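# The Jaretti Room at the Plitberg Guesthouse

We've let rooms at the Plitberg for a good many years now, and the Jaretti is still the one our returning guests ask for by name, usually before they've told us which dates they want!

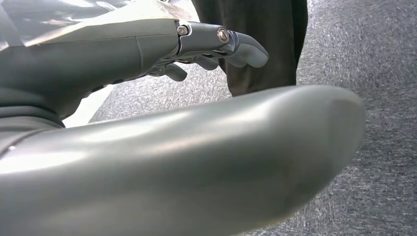

It sits at the back of the house on the second floor, well away from the Trundel road, so you'll hear the church bell and the odd pigeon and very little else. The bed is a proper king size (it can be split into twins if you let us know the day before), and there's a deep bath as well as a separate shower, with plenty of hot water even when the house is full.

Breakfast is included and served until half past ten, or eleven on Sundays if you ask Lorcan Egan nicely. He does the eggs to order and bakes the soda bread himself, and he'll happily wrap you a slice or two for the walk out to Tierney harbour – it's a lovely path, though a bit steep coming home.

**Room details**

- Sleeps two, with space for a cot
- Second floor, 34 stairs and no lift, I'm afraid
- Kettle, fresh milk, wifi and a small fridge
- Free parking in the yard behind the house
- Well-behaved dogs welcome on the ground floor only

**Rates**

Three nights, midweek: €396
Seven nights: €944

We close for most of December and open again for New Year. To book, ring the house on extension 3328 and let it ring a while, as we may well be out in the garden.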